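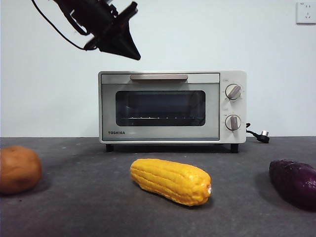 Noemi Carbone wrote in to say that my last post on small ovens skipped the only question she had, namely whether the numbers on the dial mean anything. Fair point. I had treated the dial as a given.

They mean something, but less than the printing suggests. With two knobs and no display, a toaster oven offers one setting for heat and one for time, or some variation on that, and both are approximate. I keep a cheap oven thermometer on the wire rack and read it through the glass. The door stays shut, as a small cavity loses heat fast and the reading is useless for several minutes afterward.

My procedure is dull. Set the knob, wait for the thermostat to click off, then log the temperature at 6 intervals while it cycles. The swing matters more than the average. A cookie sheet of rolls will forgive a low average. It will not forgive a peak directly under the top element.

The last run gave a spread of roughly 142 degrees to a little under 180, Celsius, with the knob untouched. I repeated it 3 times and the low end barely moved. I now set the knob slightly high and put the food in on the downswing.

Some notes on placement. The oven sits on the dark tabletop with the white wall behind it. Check the manual for clearance at the back and sides, and measure it with a ruler. The door handle runs across the top of the door on many of these, mine included, so keep a dry towel within reach.

Crumbs change the results too — a full tray smokes well before anything on the rack browns. I empty mine before every test and wipe the window with a damp cloth once it has cooled.

Next is the Rolleo baking sheet, which is supposed to fit without touching the sides. I have measured it twice and have doubts. Results in November, if the thermometer lasts.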